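Jastia Users Board > Faults and Safety > Arm drops on e-stop while holding the door lever

tagside
Posted 13/06/2018, 09:12

Two-arm setup, Jastia controller, Tranalon joints, parallel gripper with the knurled fingers. The job is door hangers on and off a lever handle, plus flat panels and cards into slotted holders. Firmware is the March release.

The fault is as follows. On the hanger job the arm comes up under the lever, the gripper makes contact, and the wrist joint goes over its current limit. The controller logs OVERLOAD J5 and holds position for a short time. Then all joints on that arm lose torque together. With the arm raised to handle height it falls until the elbow meets its stop. I had 14 of these in one day. On the last one I hit the e-stop during the hold and it fell in exactly the same way, only sooner.

No one was under it. I would still like to understand it before I carry on.

The holder job does not trigger it. Same arm, same limits, and the load at the wrist is small. 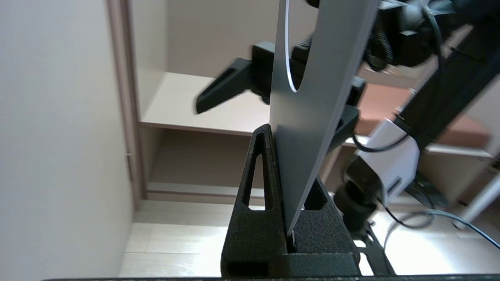

Panel seated in the holder, second arm to the right.

Settings: command rate 50 Hz, watchdog 500 ms, J5 limit at factory default, no payload entered.

brasswasher
Posted 09:40

No payload entered means gravity compensation is wrong for anything past the wrist. You have a gripper and a camera out there. Start with that.

The drop is a separate matter. Those joints have no holding brakes. Remove power and the arm falls. It is in the manual.

tagside
Posted 09:58

I have read the manual. It says "controlled stop" for a category 1 stop and I had taken that to include the overload case. If the overload is handled as an immediate power cut, the manual should say so on the same page.

Payload now entered. Static current on J5 has come down and the overload is less frequent, though it still happens on the lever.

kelpie_drives
Posted 10:31

We run the same joints at the Şimşekoğlu test floor and saw this last year. Two things were adding up.

First, the lever is a hard contact. If the approach is a position move with a target slightly past the metal, the controller keeps pushing and the wrist takes all of it. A hanger weighs nothing. The lever is what you are fighting.

Second, the watchdog. When J5 faults it stops answering on the bus. The controller waits for the watchdog to run out and then drops the enable line for the whole arm. That is your short hold followed by everything going limp.

Check the timestamps. If the gap between OVERLOAD and ENABLE LOW is the same every time, it is the watchdog.

tagside
Posted 11:15

Gap is the same every time and matches the watchdog setting. Thank you. That explains the hold.

I have also looked at the fingers for play. Both are tight at the mounting block and the tips meet where they should. I had wondered whether a loose finger was catching the hanger and pulling the wrist round, but I can rule that out.
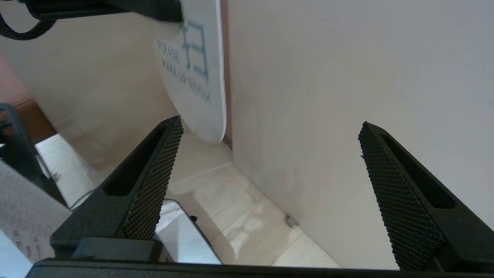
Does raising the watchdog time stop the arm from dropping?

kelpie_drives
Posted 11:22

It only delays the drop. The faulted joint is still silent, so the controller reaches the end of the longer time and cuts the enable line as before. You would also be slower to stop on a real bus failure, so leave it alone.

brasswasher
Posted 11:47

Agreed on the watchdog. I do not agree that the controller is at fault. A joint that stops reporting is a joint in an unknown state, and cutting power is the right response to an unknown state. The machine did what it was meant to do. What is missing is a mechanical means of holding the arm up, and that is the job of whoever built the cell.

kelpie_drives
Posted 12:05

Cutting power is right if the only danger is the arm moving under drive. For a vertical load it produces movement. The other joints were healthy. They could have lowered the arm at low speed with J5 passive and then released. Jastia has this as an option on the larger controller, so it is not a strange request.

brasswasher
Posted 12:19

The larger controller has a second encoder channel per joint. This one does not. You would be relying on one reading to lower a mass near people. I would not sign that off.

kelpie_drives
Posted 12:24

And I would not sign off a free fall. We can leave it there.

tagside
Posted 13:50

Both noted. For my purposes I need to stop reaching the overload at all, and I need something to catch the arm if I do.

On the first point, I have split the approach. The position move now ends short of the lever and the last part is a slow move with a force threshold.

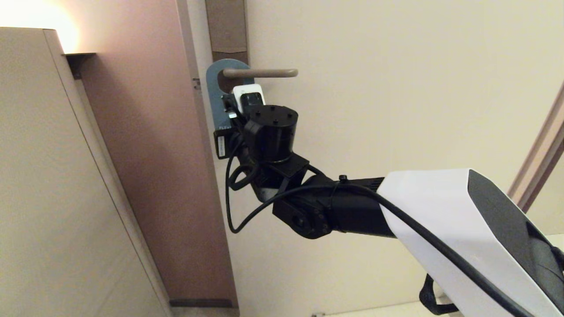
Threshold trips go to a retreat along the approach line and a retry, with a limit of two retries before the program stops and asks for an operator. The retreat has to be along the same line. My first version went straight down and took the weight of the arm onto the lever, which gave me the overload again from the other direction.

On the second point I am looking at a spring balancer from an overhead rail.

flurnell_owner
Posted 14:36

A word on temperature. I have the Flurnell arm with the same Tranalon joints inside, and the current limit on mine is reduced as the winding warms up. J5 was at 82 degrees when I logged my overloads. Cold, the same move passed every time. If your faults cluster late in the session it is worth plotting.

tagside
Posted 15:02

They do cluster late. I had put that down to the hanger position drifting. Will log winding temperature with the next batch.

I am keeping the card and holder work running on the reduced speed profile meanwhile. It stays low, so there is little height to fall from.

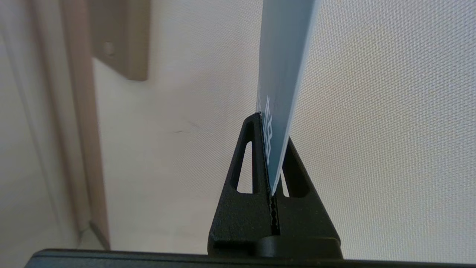 Can the overload be cleared without cycling power to the arm?

flurnell_owner
Posted 15:10

Clear it from the service menu with the arm resting on its stop, then enable the joints one at a time starting at the base. Doing it with the arm raised by hand is a bad idea, as the first joint to enable will jump to its last commanded position.

brasswasher
Posted 15:28

It should not jump. The target is overwritten with the measured position on enable.

flurnell_owner
Posted 15:33

Not on the March release. It was corrected in the one after.

tagside
Posted 15:41

I am on March. I will update before clearing anything else and post the temperature log once I have a full session.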